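**Which gripper and camera should I settle on before I order real parts?**

*Rattana Khunthong*

I'm testing pick-and-place on small cubes in simulation. Two grippers so far: the Tokus parallel jaw and the Grenoser, which has side linkages. Over 200 episodes the Grenoser dropped 11, and the Tokus dropped 57 (ouch). But most of the bad ones look like the camera's fault to me - it loses the cube right when the fingers get down close. Is it fair to blame the jaws?

*Samran Suksawat*

Grenoser. I've had one on my bench since August and never looked back!

*Corina Enache*

I wouldn't pick yet. You've changed two things at once if the camera offset wasn't redone for each gripper, and a longer finger will block the view of a little cube no matter how good the jaw is. I went through the same mess with a Jarov controller, and here's the order I'd do it in now:

1. Run 50 episodes per gripper using the simulator's true cube positions, no camera at all. If the Tokus still drops them, it's the jaws.
2. Turn the camera back on and save a view with the gripper above the table. I keep a wide one and a closer one. 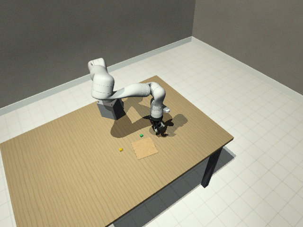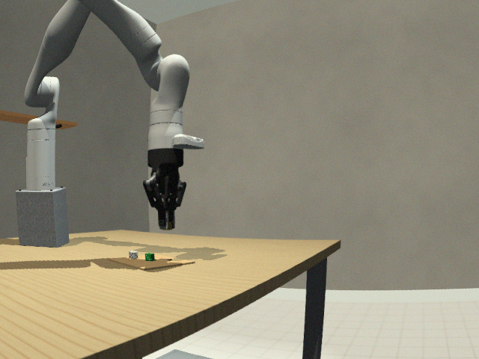

3. Add a second, fixed camera and rerun only the episodes that failed. Keep the same seeds or you'll be comparing nothing.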